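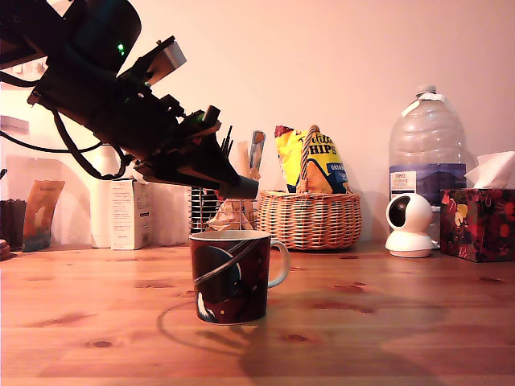

A mug with a ringed planet on it, on a wooden table.

Owning a House Without Panic
Session 2: Where Your Water Goes
Notes for the evening group, Wulness Adult Learning
January 11, 2019

Hi everyone! These are my notes from the session, cleaned up a bit and with the parts I skipped when we ran over. Khoa Vương asked for the meter part in writing, so that part is longer than what I said out loud.

The main shutoff

If you do one thing before we meet again, go find your main shutoff. Not tonight if it's late, but soon, and with a flashlight. In most houses around here it's on the wall that faces the street, either in the basement or in the crawl space, right where the pipe comes in. In a house on a slab it might be in the garage, next to the water heater, or behind a little panel in a closet that somebody has since filled with coats (mine was behind the coats).

There are two kinds you'll run into.

Gate valve. Round handle, like a small wheel. You turn it clockwise, several full turns, until it stops. These are common in older houses and they get stiff. If it won't budge, leave it alone! Don't put a big wrench on it. An old gate valve that snaps open is a much worse evening than the one you were having. Write down "stiff" and call a plumber about swapping it when nothing is going wrong.

Ball valve. Straight lever handle. When the lever lines up with the pipe it's open, when it sits across the pipe it's closed. A quarter turn and you're done. I love these.

Once you've found it, close it, go open the kitchen faucet, and see if the water quits. It'll run for a little while as the pipes drain down. If it keeps dribbling forever, the valve isn't closing all the way, and that goes on your list too. Then open the valve again slowly. Let the air spit out of a faucet or two before you run the washing machine.

Hang a tag on it. Masking tape and a marker is fine. The person who needs it at 2 in the morning may be your babysitter.

The small shutoffs

Every toilet should have one, low on the wall to the left or right. Most sinks have a pair underneath, hot and cold. The dishwasher is usually tied in under the kitchen sink. The washing machine has its own pair behind it. The icemaker line is the one everyone forgets, and it can be under the sink, or in the basement below the fridge, or in one case I remember fondly, inside a wall.

Turn each one off and on once a year, gently. They freeze up from sitting. If one starts to weep around the stem after you turn it, try snugging the packing nut (the small nut right behind the handle) an eighth of a turn. If that doesn't do it, wipe it off, put a cup under it, and plan on a new valve.

Reading the meter

OK, this is the part for Khoa. Your meter is either in the basement or in a box near the curb with a heavy lid. Lift the lid with a screwdriver and look for spiders before you put your hand in. Please.

On the face you'll see a row of numbers like a car odometer, and a little triangle or star shape that spins. That little spinner is the leak indicator, and it turns at very small flows.

The test goes like this:

Turn off everything that uses water. No laundry, no dishwasher, icemaker off, nobody in the shower. Check that the softener isn't in the middle of a cycle if you have one.

Write down the whole number, all the digits, plus where the sweep hand is if there is one.

Wait 30 minutes. Don't flush!

Read it again.

If the number moved, water is going somewhere. Now close the shutoffs at the toilets and do the test again. If the movement stops, it was a toilet, and it's nearly always a toilet. If it doesn't stop, close the main shutoff in the house. Still moving with the main closed tight? Then the trouble is between the meter and the house, which means digging, and you should get quotes from people who do it for a living.

A worked example from my own notebook, with only the last digits: the first reading was 375 and the second was 433, and my meter reads in gallons on those digits. That's 58 gallons over a long weekend away with the house empty. Upstairs toilet. The flapper looked perfectly good to me, too, until I ran my thumb along the bottom and it came back black.

The toilet dye test

Food coloring in the tank, a few drops, any dark color. Leave it alone for a while, go read something. If there's color in the bowl when you come back and no one has flushed, the flapper or the flush valve seat is leaking. Take the old flapper with you to the store. The packages say "universal" and I have opinions about that.

When I call someone

Byung-chul Kwak asked where I draw the line, and it's a fair question. Mine: I'll do flappers, fill valves, supply hoses, faucet cartridges and drain traps. I call for anything inside a wall, anything on the water heater that involves gas, the main shutoff itself, and sewer smells that come back. Yours may be different. If you rent, your line is the landlord's phone number.

When you do call, have these ready: how old the house is, what the pipes look like (copper, plastic, gray metal), what you've already closed, and the two meter readings. It saves a lot of back and forth on the phone.

For next time

Bring a sketch of your house with every shutoff marked on it. Ugly is fine. Mark the stiff ones with an S.

Read the Trimik handout on supply hoses, both sides. Skip the part on water hammer, we'll do that together.

If you have a dead faucet cartridge in a drawer somewhere, bring it! I want a pile of them on the table so we can take them apart.

Parking: please use the lot on Ung Street. The one by the side door gets locked before we finish.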